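**Pressemitteilung**
Offene Werkstatt Celtstead, Oktober

# Werkstatt Celtstead stellt ihren selbst gebauten Sortierplatz mit Roboterarm vor

*Baupläne und Software werden frei abgegeben, Besichtigung ab 18 Uhr möglich*

Die Offene Werkstatt Celtstead hat ihren Arbeitsplatz für einen greifenden Roboterarm fertig aufgebaut. Das Projekt trägt den Namen Serkimero und wurde von fünf Mitgliedern in ihrer freien Zeit realisiert. Der Arm soll lernen, gemischte Gegenstände aus dem Haushalt aus einem Behälter zu nehmen und in einen zweiten Behälter zu legen.

Die Gruppe hat für den Aufbau 322 Arbeitsstunden in einem Werkstattbuch notiert. Die Kosten für das Material, ohne den gebraucht gekauften Arm, liegen bei 3.000 Euro. Davon wurde ein Teil durch die Firma Marchetti übernommen, welche auch den Zuschnitt der Tischplatten gemacht hat.

„Wir wollten einen Platz, an dem man abends nach der Arbeit noch etwas ausprobieren kann, ohne zuerst eine Stunde lang alles einzurichten“, erklärt Wekesa Odera, der Leiter des Projekts. „Jetzt schalten wir ein, machen die Kontrolle der Achsen, und es geht los.“

Die Steuerung läuft mit der Software Borkex, die von Corinne Quintanilla innerhalb der Werkstatt geschrieben worden ist. Für jeden Griff speichert das Programm die Position der Finger und die Kraft des Motors. Wenn ein Griff misslingt, kann man den Ablauf später am Bildschirm noch einmal Schritt für Schritt ansehen. Eine Serie besteht aus 60 Griffen. Danach wird der Inhalt des Behälters von Hand neu gemischt.

Besondere Mühe hat die Befestigung der Behälter gemacht. In der ersten Version waren sie nur auf den Tisch gestellt und haben sich bei jeder Berührung ein wenig verschoben, so dass die gespeicherten Positionen nicht mehr stimmten. Lyle Villanueva hat darum vorgeschlagen, Klemmen aus der Holzwerkstatt zu verwenden.

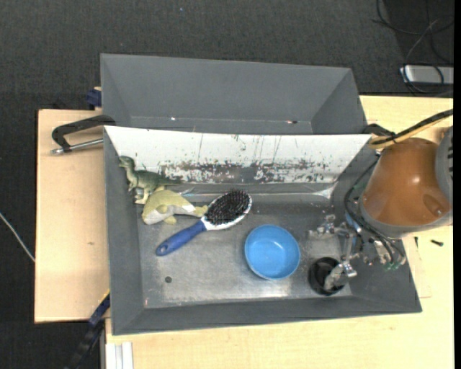 Auch die Auswahl der Gegenstände wurde lange diskutiert. Die Gruppe hat sich für einfache Dinge entschieden, unter anderem Spielzeugtiere, eine Haarbürste und eine Schale. Die Formen sind sehr unterschiedlich, und die Teile lassen sich leicht ersetzen, falls einmal etwas kaputt geht. Als Nächstes möchte die Gruppe weiche Gegenstände wie Socken und Waschlappen dazunehmen. Hierfür prüft Ansel Montoya zurzeit verschiedene Beläge für die Fingerspitzen.

Die Zeichnungen, die Stückliste und die Software können von anderen Werkstätten kostenlos angefordert werden. Interessierte Personen sind herzlich eingeladen, den Platz im Oktober während der Abendöffnung ab 18 Uhr zu besuchen. Eine Anmeldung ist nur für Gruppen notwendig.

**Kontakt für die Presse:**
Cletus Baptiste
Offene Werkstatt Celtstead, Projekt Serkimero

Abdruck honorarfrei, um ein Belegexemplar wird gebeten.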